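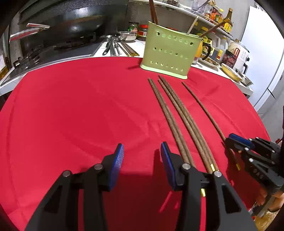 Do Foam Windscreens Earn Their Place? A Test of Low-Cost Recording Accessories
Project report, Sound and Media Technology
Romana Baláž, Nizar Issa, Přemysl Lukáč

1. Why we did this

Every budget recorder kit comes with a foam ball and a promise. The Juretti kit we bought says its windscreen "eliminates" wind and breath noise. None of us believed the word, and our supervisor, Zuzana Kubíček, told us to stop complaining and measure it.

2. Method

We used one handheld recorder with its built-in stereo mics, set to a fixed input level with auto gain off. Three covers were compared: no cover, the Juretti foam, and a fur cover from Chmielewska. A desk fan stood 75 cm from the mics. Žofie Čierny read the same paragraph 9 times, three per cover, at a distance we marked on the desk with tape. Each take ran 60 seconds. We then repeated the whole set outdoors on the path behind the Ridham building, in December, when there was plenty of wind to go round.

Files were checked in a free audio editor. We looked at energy below 300 Hz, where most wind rumble sits, and we also listened blind. Přemysl renamed the files and kept the list to himself.

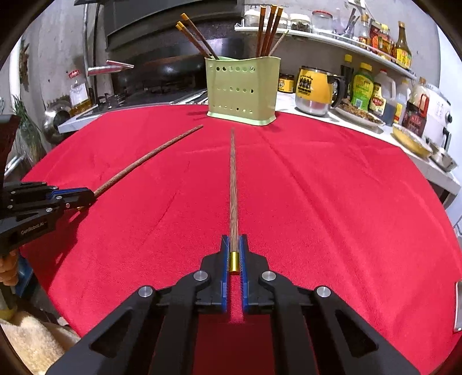
Fig. 1. Wooden chopstick held at its gold-colored end, with the holder beyond the tip.

3. Results

Indoors, the foam did help with breath pops. The "p" and "b" sounds in the reading were softer in all three foam takes, and all of us picked them out blind. Against the fan it did much less. The rumble was lower than with no cover, but still easy to hear under the voice.

Outdoors the foam takes were poor. Two of us could not tell them from the bare mics. The fur cover was clearly better, though it dulled the "s" sounds, a fault the box does not mention.

4. Doubts

A desk fan is a steady stream of air and wind is not, so the indoor numbers may flatter every cover. Outdoors we could not repeat the same gust for each take. Nizar thinks our blind test was weak, as the fur takes sound so dull that anyone could guess them. I think he is right. We also tested one sample of each product, and foam varies.

5. What we would buy

For speech at a desk, the foam is fine and cheap. We would not pay for the full kit to get it, as the stand wobbled and the supplied cable was too short to reach the computer from the desk. For outdoor work, we would skip the foam and borrow the fur cover again. Whoever repeats this should record the wind speed, which we did not.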